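HOME AND WORKPLACE ORGANIZATION — Unit 2 handout
Notes: Carys Gough. 29 September 2019

Today: floors, tables, closing up a room.

1. Floors
Large light wood-look tiles. Know your surface before you pick a cleaner. Sweep along the seams first, then across. Damp mop only, no puddles. Pale seam lines show dirt before the tiles do — check them near the door.

2. Reminders where the job is
Short words, one job each. "Close drawer" is plenty. Not "please remember to make sure all drawers are shut". Dilwyn's group wrote a 164 word sign for the May assignment, lost marks for it.
Where to put it: eye level, drawer front, floor. Pick one and stick to it. Writing must be big enough to read standing up.

3. Tables
Clear, wipe, put back only what belongs. Drinks: cap on before you move the bottle, keep it upright, away from corners. Dark drinks on white tops — wipe spils right away, dont leave for the next group.

Floor reminder first, then the drink bottle by the table corner.

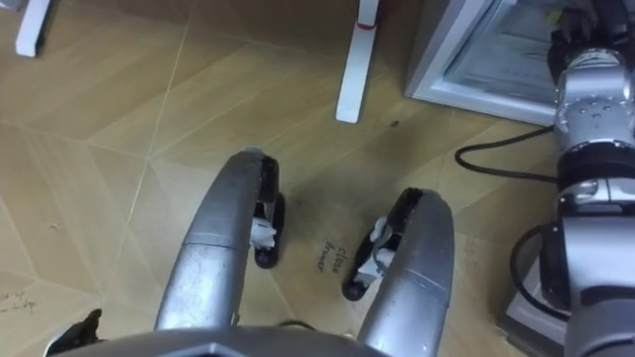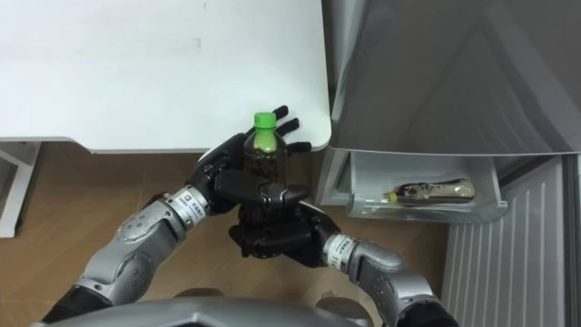 4. Closing up
Order matters: tables, drawers, floor. Floor always last or you do it twice. Lights off, door.

For next time: pick one room you use, write a closing list, max 300 words. Reminders count toward the total. Hand in to Arwel Howells, not to me. Reading is chapter 2, skip the part on carpets.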